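Games Publishing and Distribution
Handout 4: Beta tests, early builds and what they are for
Module tutor: Dörte Vogler
Wednesday, November 12, 2025

Read this before the seminar and bring it with you. The second half is the case we will use for the group task, so don't skip it even if you know the first half already.

1. What the word "beta" covers

Inside a studio, an alpha build is one where the main features are in but plenty of it is broken or missing. A beta build has all the features and is supposed to need only fixing and tuning. Those are production terms and they describe the state of the code.

Outside the studio the word is used much more loosely. A publisher may call something a beta when it is a demo, a load test for the servers, a reward for people who ordered early, or a way of getting streamers to play the game a month before it goes on sale. All of these can be useful to the publisher. They are different activities, though, and they produce different kinds of information.

For this module please use these four labels in your written work:

Closed technical test. Invited players, usually under a non-disclosure agreement. Short sessions. The aim is crash reports, hardware data and connection problems.

Closed beta. Invited players, longer access, most of the game available. The aim is balance, difficulty and finding bugs that only show up after many hours.

Open beta. Anyone can join. The aim is to put the servers under load, and to advertise.

Early access. The unfinished game is sold. Players pay and development continues, sometimes for years. It is not a beta, whatever the store page says, and it has its own handout (number 6).

2. Who gets in

Selection matters more than students usually expect. If you invite the people who already follow the game closely, you will get detailed reports and very poor information about whether a newcomer can get through the first hour. If you open the doors to everyone, you will get a lot of play data and a forum that is close to unreadable.

Common ways of choosing testers:

- sign-up form with hardware questions, then a draw
- keys given to people who pre-ordered
- keys handed out through streamers or magazines
- people who tested the studio's previous game
- friends and family of staff (cheap, quick, and the feedback tends to be too kind)

Hardware questions are often left off the form to keep it short. This is a mistake on PC, where a large share of reports turn out to concern one graphics card or one driver. Without the hardware data somebody has to write back to each tester and ask, and half of them won't reply.

3. What comes back

Split it into two heaps. The first is what players say: forum posts, surveys, bug report forms, messages. The second is what players do: session length, where they quit, which weapons or routes they use, how often they die and where.

The two heaps often disagree. Players may complain loudly about a boss that most of them beat on the second try, and say nothing at all about a menu that sends a good number of them back to the desktop. Neither heap is the true one. A complaint tells you that something felt bad. The data tells you where people were when it happened - it can't tell you why.

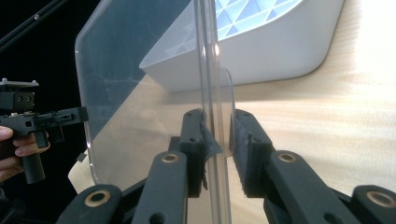
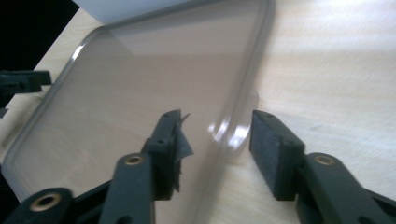
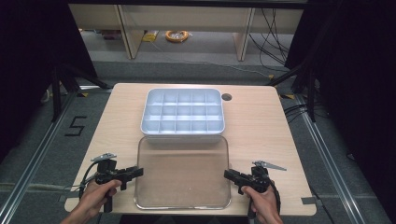

Bug reports need sorting before anyone acts on them. The usual order is duplicates out first, then severity, then how often it happens, then how hard it is to reproduce. A report that can't be reproduced is kept open but moved down the list. Do not close it. It is very common for the missing step to turn up in somebody else's report a week later.

4. Case: the Vavham beta

Vavham is a co-operative survival game for PC, developed by Nosden and published by Marciniak. The publisher planned one closed beta in February with 200 invited players, followed by an open weekend. Uwe Sauerland was the producer on the Nosden side and has let us use his notes.

The build was made available only through the publisher's own launcher, which was new and had never been used for a game with online play. The studio wanted to test balance. The publisher wanted to test the launcher. These aims were never written down together in one document, and both teams assumed theirs came first.

On the first evening a large part of the invited group could not log in. The launcher asked for a linked account, the confirmation emails were slow, and keys that had been typed in twice were locked. By the end of the closed beta the studio had 47 players with enough hours for the balance data to be of any use. Most of the reports from everyone else concerned the launcher, and they arrived in the studio's bug tracker, where no one had the rights or the knowledge to deal with them.

Sauerland's notes list what he would change:

Separate report forms for the game and for the launcher, with the choice on the first page.

A technical test of the login with a very small group before any real beta starts.

A written aim for each test, agreed by studio and publisher, one page at most.

A longer gap before the open weekend. There were 2 working days between the two, and the only fix that made it in was the locked keys.

The open weekend went ahead as planned. Server load was fine. The forum at Witberg, the company hired to handle player support, stayed busy with login questions through to the Sunday night, and the balance questions were put off until after release.

5. Group task

Work in your usual groups. You are the producer at Nosden, three weeks before the closed beta, and you know the launcher is new.

a) Write the one-page aim for the closed beta. Say which aim comes first and who decides if the two clash.
b) Draft the sign-up form. Keep it short enough that people will finish it.
c) Decide what you would measure in the first hour of play and what you would leave out.
d) Write the message that goes to testers if login fails on the first evening. Remember that they are under a non-disclosure agreement and may be annoyed.

For part (d), look again at the sample messages in handout 3. Several groups last year promised a repair time they had no way of knowing.

Hand in one copy per group, names on the front. The reading for next time is the chapter on storefront fees, and the questions at the end of it can be left out.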